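Brevov > About > Visit Us

Home What We Do About Open Day Jobs Contact

About Brevov

Brevov teaches robots to do housework. We started at one end of the Pleltwood building with 5 people and a kettle, and we have since taken over the other end as well. The kettle is the same one.

Our work is small and domestic. We don't build machines that do backflips. We collect demonstrations of ordinary chores, done by people with patience, and use them to train arms that will one day wipe, fold and put away without being asked twice. Our first project, Yorath, was about cups. The current one, Halside, is about cleaning things that are awkward to clean, a category that grew a good deal once we started looking around our own kitchens.

The Open Day

Every November we open the doors for a day and let the public in. Last time 200 people came, which was 100 more than we had chairs for. Most of them expected a humanoid to greet them at the entrance. They got a sign-in sheet.

What they saw after that was the work as it is on any Monday. One of our demonstrators stands at a table with a gripper in each hand and goes over a small desk fan with a gray cloth. The markers on the grippers let us follow where each hand goes. Visitors tend to watch in polite silence for a minute, then ask when the robot is coming out. We explain that the person is teaching the robot, and that the robot will get its turn later, on the other side of a lot of training.

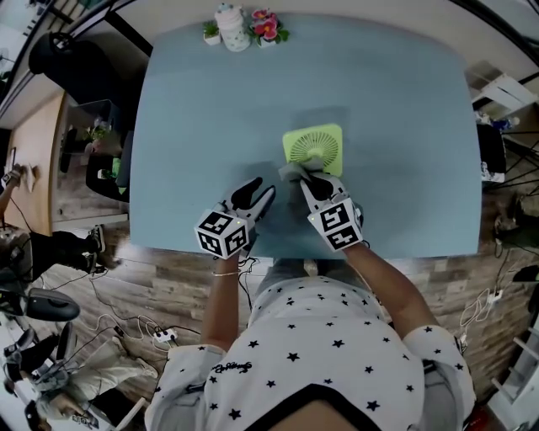
Have a Go Yourself

After the demonstration, visitors can pick up the grippers. This is the popular part. Grown adults who have been dusting for decades find that a cloth is a slippery opponent when you only have two fingers a side. Children are better at it and will tell you so.

We keep a scoreboard for the cloth-folding table. It was set up to go to 999, on the optimistic side. The top score so far is 5.

Schools and Groups

We take school groups during term, mornings only. Please tell us ahead of time if you're bringing a class, and bring one adult who is willing to lose to the students at folding. There is a short talk, a demonstration and time at the tables. Closed-toe shoes, please. No charge, and no gift shop either.

To book a visit or ask about the next open day, use the Contact page. We answer everything except offers to sell us a humanoid.

Shares 100 Comments 5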